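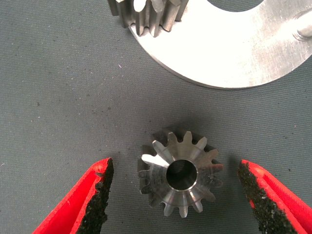
Small claims over workshop work: tips before you pay the court a penny

Every few weeks someone writes in to say they are "taking them to court" over a botched repair. Most never do, and a fair number of those who do wish they had spent the money on a new mixer. I have brought two claims of my own, won one, and I am still not convinced the winning one was worth it. So take these as tips from somebody who doubts the whole business.

Add up the fees first
There is a fee to start, very often another for the hearing, and a third if you have to chase the money afterwards. Look up the current figures on the court's own page and not on a forum. My claim was for £59, for a bench vice returned from Drorside with the same fault it went in with. I got the £59. I also lost a day's pay, which no one gave me back.

Keep the broken part
Solicitors' leaflets tell you to keep "all relevant evidence" and leave it there. Put the worn or snapped part in a freezer bag with a slip of paper saying what it came out of and the date. Don't clean it. Don't try to mend it again. If the repairer wants to look at it, let them look while you are in the room, and get a note signed if they take it away.

Photograph it next to a ruler, in daylight, on something plain. A judge may never have opened a gearbox, and a close-up with nothing to give the size is hard to follow.

Write one letter, and make it dull
Say what you paid for, what went wrong, what you want and by when. I have read letters of 18 pages from readers who were plainly in the right and managed to hide it. One side of paper will do for a kitchen tap. Leave out what the man said about your extension.

Be wary of "no win, no fee" for little jobs
Koubek, one of the claims outfits that advertises round here, sent me its terms in September. Once I had taken off the share, the "file charge" and the insurance, a claimant owed £47 would have ended up with less than a takeaway. Perhaps there are better ones. I haven't met them.

Don't expect an expert to save you
A proper report can cost more than the thing it is about, and you may need the court's permission to use it. Another repairer's written quote, saying what needs doing and why, is cheaper and may be quite enough. Ask before you spend.

Mediation
I used to sneer at this. I still think the people who run it are too cheerful. But Debashish Barua settled over a badly fitted oven door in a phone call of 20 minutes, and that beats a morning in the corridor at Pirstead with a flask.

Winning is only half of it
A judgment is a piece of paper. If the firm has shut, or has nothing to its name, you can frame it. Check that they are still trading, and under what name, before you fill in the form. "Clavine Repairs" on the van may be somebody quite different on the invoice, and if you name the wrong one you could be back at the start. 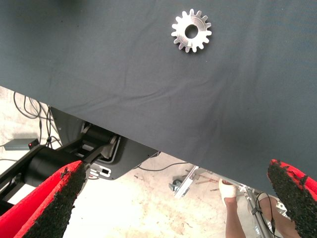 Shahnaz Sikder: I think you are too gloomy about this. I sent a letter before claim over a sewing machine and had a refund inside the week, with no court fee at all. They had ignored me for months before that. People reading this page will give up when they needn't.

Fair enough, and the letter is the one part of the process I would always try. I'd only add that it works best on a firm with a shopfront and something to lose. Send it by a service that gives you proof of posting, keep a copy with the freezer bag, and don't threaten a claim you have no intention of making.

Rules and fees differ from one part of the country to another, so check yours.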